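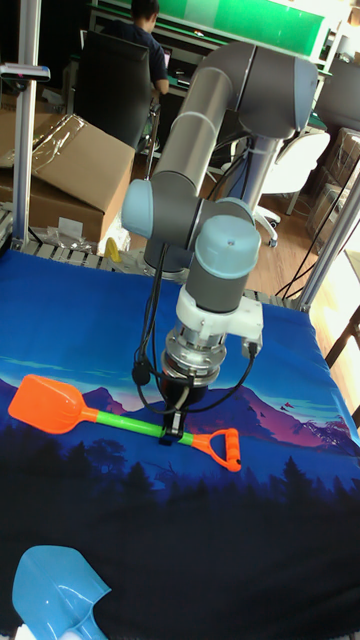
## Robot Club: beach task, week two

Quick one, deadline is in an hour. The Pengate cup people posted the new task sheet and our club picked the beach one. Pick up a shovel, carry it over, put it down inside the box on the sheet. Sounds easy. It isn't, toy shovels are slippery and the shaft is round.

Score is out of 80. You lose points for drops and for touching anything else on the table. Pilot teams swap every 35 minutes so everyone gets a turn at the controls. If you are waiting, write up your log. Please write up your log!

Where we are so far:

- approach from above: fine
- close on the shaft: mostly fine
- lift without the shovel swinging: not yet
- set down gently: not yet, bring patience 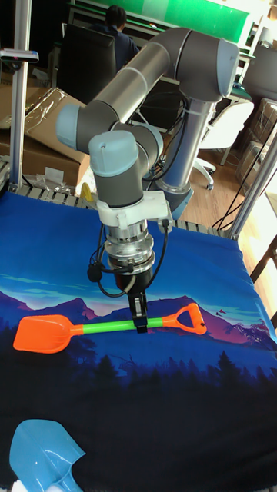

Grip point was the big argument this week. Half the club wanted the middle of the shaft, the other half wanted to go closer to the handle so the scoop end doesn't get in the way. Both go in the log, with the speed you used. For comparison, a hold on the green part just short of the orange grip counts as "handle side", so write it down like that and not as "end" or "back", we had three diffrent words for the same thing last time. Slow speed only until everybody has passed the safety check. Yes, that includes the older group.

Also the arm program from spring is gone from the shared folder. If you have a copy on a stick, bring it. The Muriithi team needs the part that does the wrist turn and would rather not type it all again.

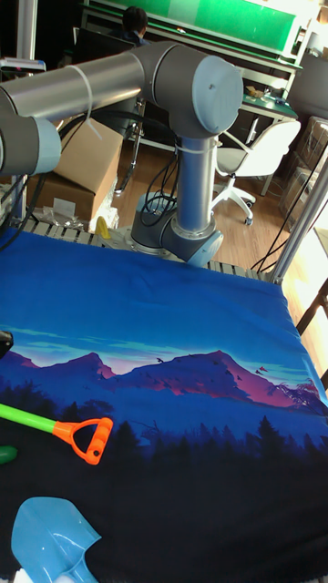

Astudbridge, 2025-07-16

Sign-up for the cup is open. We can send 19 students, the bus holds more but the hall in Trallside doesn't. Fee is the same as last year, forms are in the tray by the door. Parents sign page two, students sign page one, people keep mixing those up.

Money: we are at around 800 dollars from the bake sale and the car wash, enough for the entry and a spare set of gripper fingers. T-shirts will have to wait untill September.

No club the week of the cup. Regular hours after that. Closed shoes, long hair tied back, food stays in the hallway.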